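Arkside Community Help > Home and Office > Storage

Paper clips and binder clips keep ending up in one big knot

Asked by Nelly Valderrama
2 answers, 17 votes

I keep the supplies for a small front desk. We have a clear plastic box with two sections, one for paper clips and one for binder clips. Every couple of months the whole lot is mixed together again and the paper clips are hooked through the handles of the binder clips. I end up with sore fingertips and half of it still tangled. Is there a quicker way to separate them? I have tried shaking the box and a magnet. The magnet picks up both kinds.

Answer from Grarnlow
9 votes

Just buy a magnetic dish for the paper clips and throw the binder clips in a drawer. Ours are in a mug. Life is short.

Answer from Barry Ashworth
20 votes, marked as accepted

The magnet won't help you, as you found. Do it by hand on a bare table, with the box at the back and plenty of room in front of you.

Tip everything out and spread it with your palm. Don't pull at the knot yet. Take the binder clips that come away freely and push them to one side. If one has a paper clip hooked on it, fold the handles flat against the body and the paper clip will usually slide off.

After that, lift the paper clips back by the pinch. They can go in tangled with each other, it makes no difference when you only need one or two. Leave the binder clip side of the box empty until the end, otherwise you drop paper clips in it and have to fish them out.

Colored paper clips, black binder clips, and a two-part box at the back of the table: 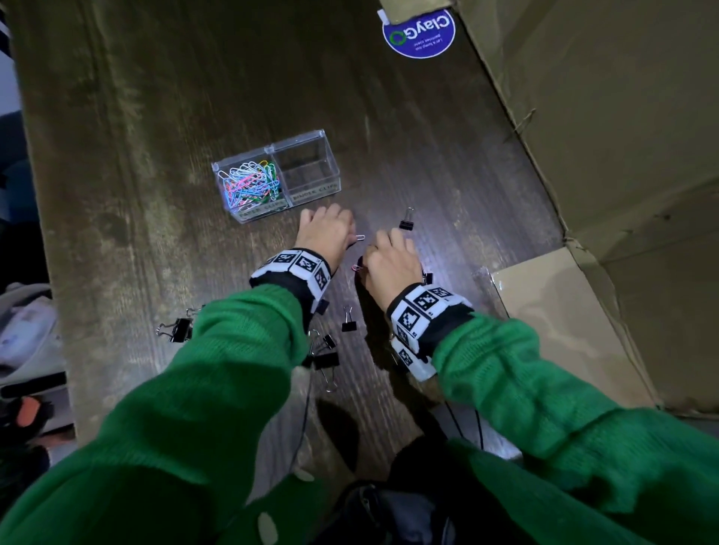
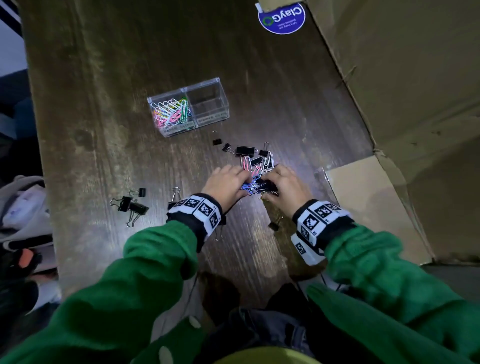
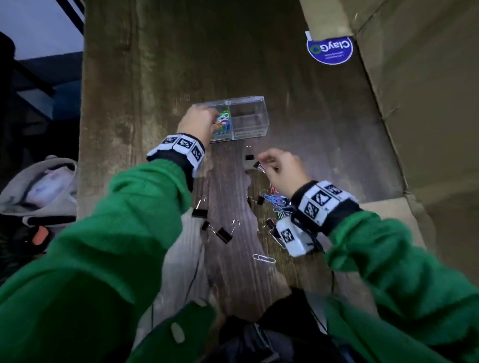
Put the binder clips in last, with the handles folded down. Handles that stick up are what catch on everything. If you have more than one size, put the big ones at the bottom.

Label both sections on the front, where people will see it when they reach over. Ralla sells a box with a separate lid for each side, but I had one and the hinges went after 2 months, so I would stay with the plain kind and keep it less full.

Comment from Nelly Valderrama
Folding the handles worked. I had been pulling the paper clips off with the handles still up. I did the box this morning before we opened and will see how it looks in November.

Comment from Bunting
Does this work for the tiny binder clips too? Mine are too stiff to fold with cold hands.

Comment from Barry Ashworth
Yes, press the handle down against the table edge.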